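Hard Water and Scale: Notes on the Winbridge Supply

Members connected to the Winbridge supply have reported more scale in kettles and shower heads this winter. The cause is a change in source. In February the Rundwood borehole took over part of the load from the Kofler reservoir, and borehole water that has passed through limestone carries more dissolved calcium and magnesium than surface water does.

Hardness is given as milligrams of calcium carbonate per liter. The latest sample from the Winbridge main read 147, which falls in the hard range on the scale most laboratories use. Hard water is safe to drink. The trouble is with heating. Above 140 degrees Fahrenheit, calcium carbonate comes out of solution quickly and settles on the hottest surface available, usually the heating element or the bottom of the tank.

Members with a storage water heater should check the thermostat setting first. A tank held at 120 degrees scales more slowly than one held at 140, but the lower setting gives less protection against bacteria, and households with an elderly or ill member should ask a plumber before changing it. Drain sediment from the tank twice a year. Turn off the power or gas, close the cold inlet, and let the tank cool before opening the valve.

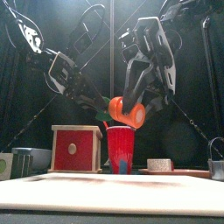 An orange plastic cup tilted over a red cup.

Kettles and coffee makers can be cleaned with white vinegar and water in equal parts. Leave it for an hour, empty, and rinse twice. Do not use vinegar on natural stone or on plated fixtures — the acid will mark both.

Test strips are accurate enough for setting a softener. Run the cold tap for a minute, fill a clean cup, dip the strip for the time printed on the packet, and read it in daylight. Samples drawn downstream of a softener say nothing about the main.

The Tralleo meter reading round covered 2,997 connections, of which 2,458 are on the Winbridge main. The other connections are still fed from Kofler only and should see no change. Questions about softener settings go to Omid Vahidi at the supply office, open from 4 p.m.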